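Sastmont Manipulation Group
Minutes of the project meeting, 26 November 2020

Present: Ailbhe Nic Aodha (chair), Gervasio Bustos, Cheng-en Liu, Maham Bajwa (minutes)
Apologies: Tsz-kin Lu

1. Minutes of the previous meeting
Agreed without amendment.

2. Cutlery sorting task
Mr Liu reported on the task in which spoons, forks and knives are to be placed in the labelled compartments of the caddy. The set now stands at 480 demonstrations.

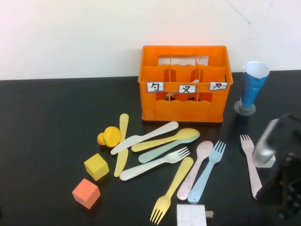 Mr Bustos asked that overlapping pieces be kept in the starting layouts, as the policy trained on separated pieces alone had done poorly on them. Agreed.

3. Wrist view
Ms Bajwa presented the comparison of training with and without the wrist view. Blurred and overexposed frames had been left in for both runs - the filter used in April was not applied.

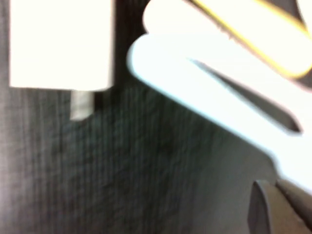 Over 149 trials, the policy with the wrist view made fewer failed grasps on forks. There was no clear difference for spoons. The chair asked for the results to be set out by utensil before anything is sent to Plenetti.

4. Actions
CL to record further layouts with overlapping pieces.
MB to circulate the table of results.
GB to repeat the April run without the filter.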